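**Butcher block next to the dishwasher – fruit out or fruit put away??**

**rtillman_kitchen**
ok so. New counters went in over the winter, butcher block, oiled not sealed. I love it. But it's turned into the place where everything lands. Fruit, candlesticks, jars I keep meaning to fill. My sister says clear it all, my other half says what's the point of a counter with nothing on it.

Things I want to know
- is fruit sitting right on oiled wood bad
- do the gingham lid jars earn there space or are they clutter
- what goes in the wide drawer
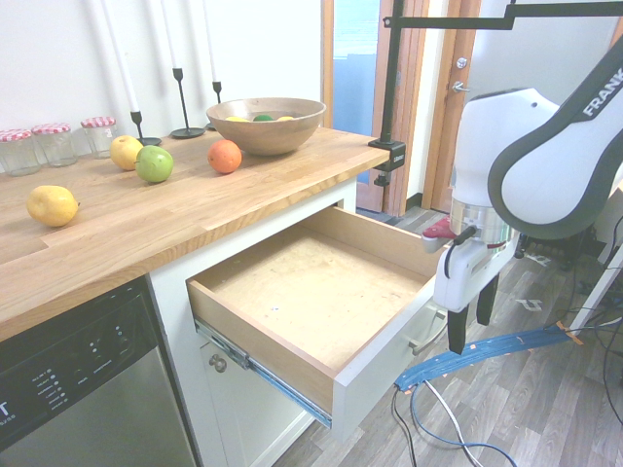
*Counter with the drawer open. Apples, orange etc. straight on the wood, bowl behind*

Plain white walls so whatever is back there really shows. Not painting, don't start.

**des_dvorak**
Fruit on oiled block is fine. Citrus that's gone soft is not fine. Orange sat and leaked on mine in November, left a pale ring, had to sand and re-oil the whole section. Use the bowl, you've got a big one by the look of things.

**birdietran**
disagree, bowl is where fruit goes to be forgotten. loose on the counter people eat it. mine get eaten in 2 days if they're out, sit for a week in a bowl

**des_dvorak**
Then wipe under them. Nobody wipes under them.

**rtillman_kitchen**
I wipe under them!! mostly

**Gintare_Z**
The candles I would keep, they are nice and tall and the black holders go well with the wood. But keep them away from the window if you have blinds. Also mine bend in summer when the kitchen is hot, real beeswax is worse for this. Jars, hmm. Are you going to put something in them or no?

**rtillman_kitchen**
Was going to be dried beans, rice, that kind of thing. Bought the jars for jam, never made the jam. Lids were the reason I bought them tbh

**raff_kowalczyk**
Empty jars = clutter. Sorry. Fill them or box them. I say this as a man with a whole shelf of empty jars.

More important q is the dishwasher. Steam comes out the top of the door and hits the underside of the block. What did you put under there? I used Kazmi vapor tape, 7 bucks a roll, stuck fine for a year so far. Without it the edge will cup.

**rtillman_kitchen**
...nothing? installer didn't say anything about tape

**raff_kowalczyk**
Do it this weekend. Pull the dishwasher out a few inches, dry the wood, tape the underside and front edge. Oil the underside first if it's bare and let that cure or the tape wont hold.

**birdietran**
or just don't open the door the second it finishes? been fine here with no tape. depends on your machine I guess

**raff_kowalczyk**
Depends on luck

**Gintare_Z**
Can you show the rest of the counter? Hard to say about the jars when I don't see the other side.

**rtillman_kitchen**
sure, goes around the corner to the window
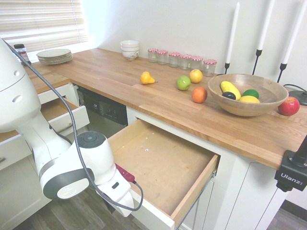 By **rtillman_kitchen** | posted 7th April | Kitchens & Counters

So plates and bowls live out on the counter too, plates by the window, bowls further along the wall. I know. Six jars in the row, candles past them. The upper cabinets are full of baking stuff and I'm too short for the top shelf anyway.

Drawer is the wide one, I can't decide. Plates in there? Bowls? One person told me never put plates in a drawer over 500 mm wide, the slides sag. No idea if that's true.

**des_dvorak**
Depends on the slides. Look on the side of the runner for a load rating. Cheap ones are some 100 lb less than the good ones. Mine are Grovgate, hold a full stack of stoneware no problem, 500-something mm deep. If there's nothing stamped on it assume light duty and put towels in.

**birdietran**
plates in the drawer, yes. one less thing on the counter and easier than reaching up. get a peg insert so they dont slide around. Cekgate does one you cut down to fit

**Gintare_Z**
Agree with Birdie on plates. Bowls too, I like the one with the dark pattern but it is at the bottom of the stack where it's wasted. And then the jars can stay! In a row against the white they look ok. I change my mind, keep jars.

**raff_kowalczyk**
Still empty.

**Gintare_Z**
Still nice

**birdietran**
could move the little spice jar too, that corner by the window gets sun doesn't it? spices hate that

**rtillman_kitchen**
oh good point, daylight comes in even with the blinds shut. moving it

ok plan
1. vapor tape, ordering today
2. plates + bowls in drawer IF the runners are rated
3. jars stay, beans go in (Rafferty happy?)
4. fruit – undecided

**raff_kowalczyk**
Happy when I see beans

**des_dvorak**
4. Bowl.

**birdietran**
4. counter!!

**rtillman_kitchen**
Checked the runner, there's a stamp but it's half painted over, ends in a 5 maybe. Going to try nail polish remover on it. Anyone know if Fumeo oil is ok for the underside or does it stay sticky? have half a can left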